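Comfort Agyeman has cleaned guest bathrooms for 16 years, and she starts every one at the basin.

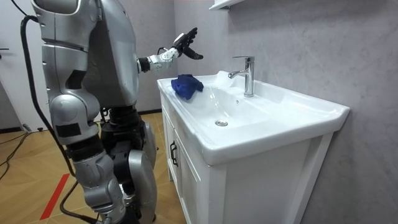
Bisau, 4 October 2026

"A blue cloth for the sink and nothing else," Agyeman says. "I show new starters that before I show them the mop."

She trains staff at Selach, a guest house with 50 rooms.

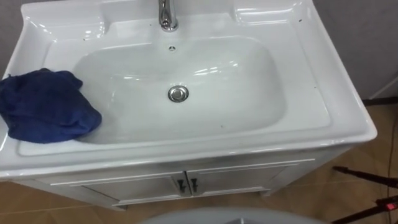 White ceramic is easy to wipe but shows every mark, she says. "You do the rim, then the bowl, then round the plughole. The tap comes last -- chrome needs a dry cloth."

Does she use sprays?

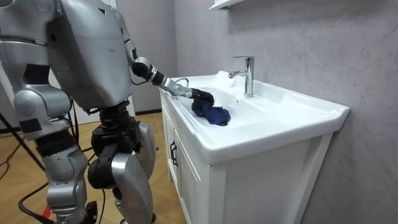 "Very little. Warm water and a drop of washing-up liquid. I allow 10 minutes for the whole room."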